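Zindgate Residents' List
Subject: Re: Re: Letting out spare rooms for the August festival
From: Yabsira Gebretsadik

Tsegereda Shiferaw wrote:

> I went to the talk Urville gave at the library and came away fairly
> keen. They say a spare room in our part of town could bring in 800
> over the festival, and they take 16 per cent for handling bookings,
> keys and complaints. You sign up for one season only. Has anyone
> looked into it properly? I'd like to hear from people before I put
> my name down.

I have looked into it, Tsegereda, or as far as their leaflet lets anyone look, and I'm a good deal less keen than you are.

Start with the 800. The leaflet prints it in large type and then says "potential earnings" in small type underneath. Potential for whom? It assumes the room is taken every night of the festival, at the festival rate, with no gaps and no cancellations. I let our back bedroom through a different outfit two summers ago and had guests for a little over half the nights I'd been led to expect. One couple cancelled the evening before. I kept nothing from that booking, and I had already bought the breakfast things.

Then there's the 16 per cent. I asked at the desk whether it was taken before or after cleaning and was told it "depends on the package". The package is not in the leaflet. When I rang, a very pleasant young man read me the same leaflet over the phone.

They also push hard on what they call presentation. Plain white bedding, "hotel style", which you can order through them, and of course it costs more than the market. I don't see why. Guests want a firm mattress and a window that opens.
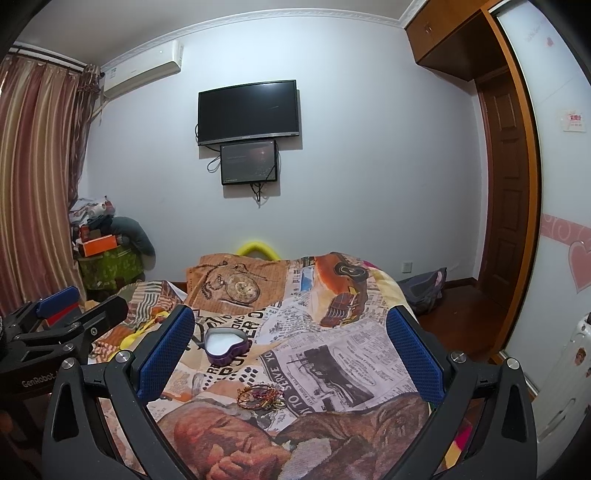 Page last changed: August, 9.40 pm

The newspaper-print cover on the bed would fail their checklist on the first line, and I can't say I'd think less of a room for it. If a visitor is put off by "TO SERVE YOU" in bold letters they can stay somewhere beige.

What bothers me more is the insurance. My policy says paying guests must be declared. Urville's sheet says hosts are "covered for accidental damage", full stop. Covered by whom, up to what sum, and does it include my things or only theirs? I would want that in writing from the insurer, with a name at the bottom. If you rent your house you need your landlord's permission as well, and their sheet doesn't mention landlords anywhere.

As for "one season only", read clause 25. It renews unless you write to them before the end of the season — write, on paper, to an address in another town. I have no idea how many people manage that.

My last point is about your own belongings. The checklist says a room should feel "lived in but neutral", and nowhere does it tell you to clear away anything small. Do it anyway. Jewellery, letters, spare keys, the lot.

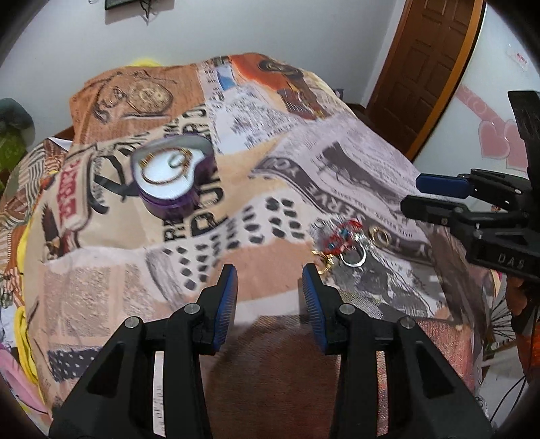

Chia-hao Mak wrote back that clause 25 had been changed and you could now cancel by email, though he couldn't find the email address either. He had let a room through them last year, got paid late but in full, and thought I was being hard on them over the bedding.

Fair enough on the bedding. Paid late is another matter, and I'd like to know how late. Chia-hao, if you still have the statement, could you tell the list what was taken off before the money reached you?

Until somebody shows me a real one, I'm keeping our room for my sister.

Yabsira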